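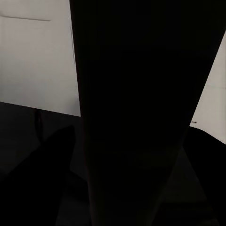
Vista simulada desde la muñeca: eslabón central y dedos en negro, panel claro al fondo.

Inicio > Servicios > Simulación > Listas de inspección
Productos Servicios Documentación Soporte Contacto

Febrero — Dalia Raudsepp

Lista de inspección: paquete de simulación Birno (proveedor: Himero)
Alcance: versión de evaluación, licencia para 2 puestos. No cubre el controlador físico.

1. Geometría y montaje

[x] El modelo de la pinza carga sin mallas ausentes.
[x] Los dos dedos aparecen a ambos lados del eslabón central.
[ ] Posición de la cámara de muñeca conforme a la ficha.
Comentario: el eslabón ocupa la mayor parte del centro y de la derecha de la vista. La ficha de Himero promete zona de trabajo despejada. Pendiente de respuesta del proveedor.

2. Iluminación y materiales

[x] Panel claro del fondo sin ruido apreciable.
[ ] Relieve legible en el cuerpo del robot.
Comentario: el negro del eslabón es casi uniforme y apenas se adivina una superficie curva o facetada en la mitad inferior. Con este contraste no se puede juzgar la holgura entre dedo y eslabón. Se pide una segunda luz de relleno, configurable por el usuario.
[ ] Superficie inferior distinguible de los dedos.
Comentario: se distingue, pero por poco. Solo queda un gris algo más claro en los huecos.

3. Colisiones y límites

[x] Parada por contacto dedo-panel. Probada en 50 ciclos, correcta en 49.
Comentario: en el ciclo fallido el aviso llegó al registro, pero el brazo siguió hasta el límite articular. Incidencia abierta, prioridad alta.
[x] Límites articulares bloqueados para el perfil de operador.
[ ] Parada de emergencia virtual accesible desde todas las ventanas.
Comentario: desaparece al maximizar la vista de muñeca. No aceptable para formación.

4. Rendimiento y registro

[x] Arranque en unos 40 segundos con el equipo de Berker.
[x] Registro exportable en texto.
[ ] Marca de tiempo común entre cámara y articulaciones.
Comentario: hay deriva. El módulo de Hofstetter la corrige, pero se factura aparte y no figura en la oferta.

5. Dictamen

Apto con reservas para pruebas internas. No apto para formar operadores mientras sigan abiertos los puntos de parada (3) e iluminación (2). La posición de la cámara se revisará cuando Himero envíe la ficha corregida — no hace falta repetir los ciclos de contacto por ese cambio.

Firma de inspección: D. Raudsepp
Firma del proveedor: pendiente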